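Llevaba tiempo buscando un libro que me explicara cómo se reparten los votos y el dinero en una federación de fútbol sin hacerme dormir, y mi cuñado me pasó **Los votos del palco**, de Nataša Lazarević, en la edición en español de Testelitz. Me lo leí en cuatro noches (y una espera larguísima en el dentista) y vengo a contaros qué tal.

Primero, de qué va. Lazarević estuvo once años cubriendo asambleas de federaciones regionales, de esas que no salen en la tele, y el libro sigue una sola elección de principio a fin: la de la liga Trelton, con dos candidatos, Ayodele Bassey y Remedios Evangelista, y 200 delegados con derecho a voto. Suena a poca cosa, ya lo sé, pero engancha muchísimo. Hay cenas, hay llamadas a las dos de la mañana, hay un delegado que promete su voto a los dos y luego se pone enfermo el día de la votación.

Lo mejor es el capítulo cinco, el de las ayudas a clubes pequeños. La autora coge las cuentas de tres temporadas y va siguiendo cada partida – que si campos, que si viajes de los juveniles, que si arbitrajes – hasta que entiendes por qué un club con dos equipos y un bar vota lo que vota. Me pareció buenísimo y lo releí entero. 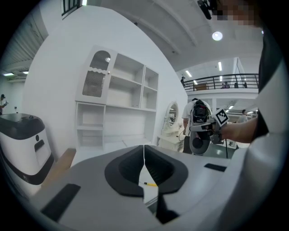

La parte central se me hizo más cuesta arriba. Son casi ochenta páginas de estatutos, con sus reformas y contrarreformas, y aunque Lazarević intenta aligerarlo con anécdotas, yo me perdí dos veces y tuve que volver atrás. Un cuadro con las fechas habría venido de perlas. Y hay un tal Salazar que aparece en la página 40, desaparece y vuelve en la 190 como si lo conociéramos de toda la vida... ¡pues no!

De la traducción, firmada por Divina Enriquez, solo puedo hablar bien. Los diálogos suenan a gente de fútbol hablando, con sus tacos y todo. Se le escapa algún «córner» donde el contexto pedía «esquina», pero eso ya es manía mía.

El prólogo de Nestor Dela Peña, en cambio, os lo podéis saltar. Cuenta media trama en seis páginas y encima destripa el resultado de la votación. Yo lo dejaría para el final.

La edición es en tapa blanda, con letra de buen tamaño y papel un poco transparente. Trae más de 1000 notas, todas al final, así que preparaos dos marcapáginas. En digital sale más barato y las notas se abren con un toque, pero los gráficos del capítulo cinco se ven enanos en mi lector.

¿Lo recomiendo? Si os gusta el fútbol de despachos, sí, de cabeza. Si buscáis goles y vestuario, hay exactamente un partido en todo el libro y acaba cero a cero.

Le pongo un 8. Ahora estoy con el anterior de la autora, que va de derechos de televisión, y de momento me está gustando menos – ya os diré cuando lo acabe.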